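Section 4. Setting Up a Loan Workstation

This section covers the assembly and first use of the height-adjustable table issued under the Melville equipment loan program. Read it through once before unpacking. Borrowers who already have a table in place and only need to change its height may go directly to 4.3.

4.1 Before you begin

Two people are needed to turn the table upright. Do not attempt this step alone, even if the table seems light enough to manage.

Check the contents of the carton against the packing slip. Each carton holds the tabletop, two leg assemblies, one cross rail, the control box, the handset, the power cord and a bag of 16 screws. If anything is missing, stop and contact the loan desk. Do not substitute screws from another source. Longer screws can come through the tabletop.

Choose a level area of floor away from radiators and doorways. Carpet is acceptable, provided the pile is short and all four feet touch the floor.

CAUTION: Keep the plastic wrapping away from children. Return it with the carton when the loan ends.

4.2 Assembling the frame

1. Spread a blanket on the floor and lay the tabletop on it, finished side down.
2. Place the leg assemblies at either end, with the feet pointing toward the front edge. The leg marked M carries the motor cable and goes on the left as you face the underside from the front.
3. Fit the cross rail between the legs. The slot in the rail faces the rear.
4. Start all of the screws by hand before tightening any of them.
5. Tighten the screws with the supplied key, working from the center outward. Stop when the screw is snug.
6. Fasten the control box to the cross rail with its two clips.
7. Connect the motor cable to the socket marked 1. The plug fits one way only.
8. With a second person, lift the table onto its side and then onto its feet. Hold the frame, and do not lift by the tabletop.

Note: Tables issued before June have a Sastov control box with a square plug. The steps are the same, but the clips are on the frame and there is no need to move them.

4.3 Setting the height

1. Plug the power cord into a wall outlet. Do not use an extension cord.
2. Press and hold the down arrow until the table reaches its lowest position and the display shows 00. Keep the button pressed until the display changes to a number.
3. Sit in the chair you intend to use, with both feet flat on the floor.
4. Raise the table until your forearms rest level on the surface and your shoulders are relaxed.
5. Press M, then 2, to store the sitting height. Position 1 is reserved for the transport height and should be left as it is.

CAUTION: Keep hands, chair arms and drawer units clear of the table while it is moving. The table does not stop by itself when it meets an object.

If the display shows E19, the motor has overheated. Unplug the table, wait until the display is dark, and leave it for one hour before trying again. If the code returns, report it to Dénes Vörös at the loan desk and quote form 2685.

4.4 Arranging the surface

Place the items you use most often within reach of your forearm while your elbow stays at your side. Items used less often may stand farther back. Heavy equipment belongs over the legs, never at the center of the front edge. Run all cables through the Ortuño tray under the rear edge and leave enough slack for the full travel of the table.

Small parts should be kept in an open basket or a lidded container so that they do not roll when the height is changed.

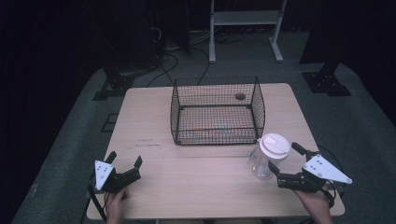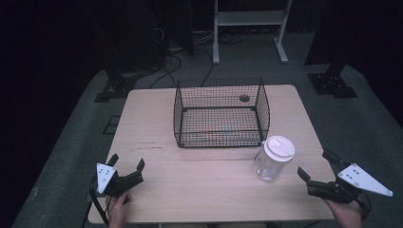 Melville Campus Services | Workplace Equipment and Ergonomics Unit

4.5 Care and return

Wipe the surface with a soft, damp cloth and dry it at once. Do not use bleach or scouring powder. Check the screws after the first month of use and tighten any that have worked loose.

To return a table, lower it to position 1, unplug it and book a collection through the Ikotel request page. Borrowers are not required to take the frame apart. The handset must be left attached.

Questions about the wording of this section should be sent to Manon Leclerc, documentation.

Section last revised Oct 27, 2021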